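# Reporting a Dispute Between a Business and a Customer

**Module handout, session 2. Tutor: Graciela Lagos**

Students should read this handout before the seminar and bring one local news story with them. The story must concern a complaint made by a member of the public about a shop, café or other small business.

## 1. What the reader needs first

The opening paragraph should state who complained, what the complaint was and whether the business has replied. Background may follow. A reader who stops after 70 words should still have a fair account of both positions.

In the Prarnside case, discussed last session, the customer said that a catering order had been changed without notice. The business, Sidonska, said that the change had been agreed by telephone. The first published version carried only the customer's account. The reply was added in the third paragraph from the end, where few readers would have reached it.

## 2. Attribution

- Use "said" for statements made by either side. "Claimed" and "admitted" suggest a judgement.
- Name the source of every disputed fact.
- Keep quotations whole where possible. A single quoted word may appear to mock the speaker.
- Where a post on social media is the only source, contact its author before publication.
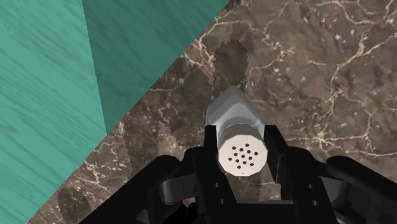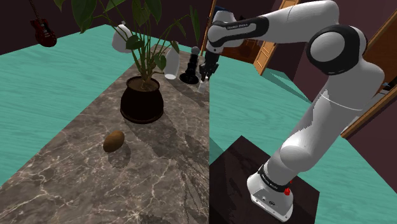
## 3. The right of reply

A business must be given a reasonable time in which to answer. Record the hour of each call and the name of the person who took it. If no answer is received, the article should say so in plain terms. "Could not be reached" is acceptable only after more than one attempt by more than one route.

Anayeli Cuevas will lead the practical exercise on this point, using the Bristum bus shelter story.

## 4. Written task

Write a report of 252 words on the Mendoza file in the course folder. Include:

1. both accounts, with sources;
2. one direct quotation from each side;
3. a headline that does not decide the matter.

Submit the report with your contact notes by 5 August 2024. Reports submitted without notes will be returned unmarked.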